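Okay, I promised a few of you the story of our bad week with the arm on the computer teardown bench, so get comfy, this runs a few posts.

For those new here: we take old desktops apart with a robot and put the good parts in a tray so they can be tested and used again. The cell is called Jaber, the name stuck years ago and I've given up explaining it.

We'd done 179 cards without a hitch. Then in April, mid-afternoon, the arm let go of a card a hair above its slot. It tipped over, landed flat on the tray, and the arm went happily back for the next one!

The log said every step had passed. Grip closed, move done, grip open, all fine. That's the part that bugged me, much more than the dropped card (the card survived, bless it).

Roxana Mosquera spent two days on it with me and found it in the finger pads. One had worn smooth on the inside, so a thin card could slide up a little on the way over, and we only ever checked that the fingers had closed on *something*.

We'd been told the pads were good for 1000 cycles and I believed it, which is on me. Thin edges chew them up a lot faster than nice fat drives do.

So now: new pads, a check every 200 picks, and a slower last stretch going down into the slot. If the arm feels the card touch early, it stops and holds on until one of us comes over.

And the safety bit, because I did something silly. When that card fell I reached in to grab it with the arm still live. Morfudd Samuel hit the stop before I'd even got my sleeve past the edge, and then we had a talk. I deserved the talk. Stop first, then hands, every time.

Back to work on it today, and I'm still watching every single card go in like a nervous parent. 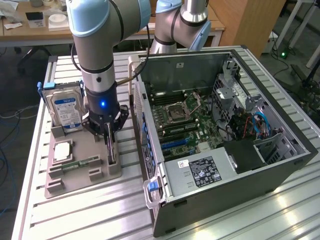

Can't you just squeeze harder so the card doesn't slip?

A little, but a bare card can bend or crack a part if you pinch it too hard, so we left the force where it was and changed the pads.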